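Stirness Vacant Land Register: README

Contents

This folder holds the list of empty and underused plots which the town of Stirness keeps for its planning meetings. The list has 44 plots. Each plot has one row in plots.csv, and the notes from public meetings are in notes.csv.

Columns in plots.csv

plot_id: number given by the town, never used again after a sale
area: size in square metres
zone: present planning zone
past_use: last known use, for example rail yard, shop, garden
ground_check: yes, no or unknown
owner_type: town, private or shared

Where the data comes from

The plots on Lund Road were measured again in May. All other sizes are taken from the old paper maps, so please treat them with care. Two plots near the Plerkico mill have a shared owner, and they appear only once in the list.

Known problems

The column past_use is free text and the spelling is not always the same. Plots smaller than 30 square metres were left out. If ground_check says "unknown", it does not mean that the ground is clean.

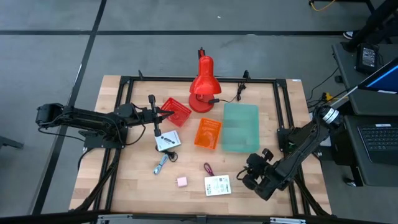
Page last changed: December 2024

Use

You may copy the register and use it for any purpose, if you name the town as the source. Please do not use it to decide a border between neighbours. Corrections are welcome, and we try to answer in 30 days.

Related items
Starnis Street parking survey
Stirness zoning map, README
Minutes of the land use meetings

We use cookies to count visits. Accept | Settings

Contact | © Town of Stirness | Back to top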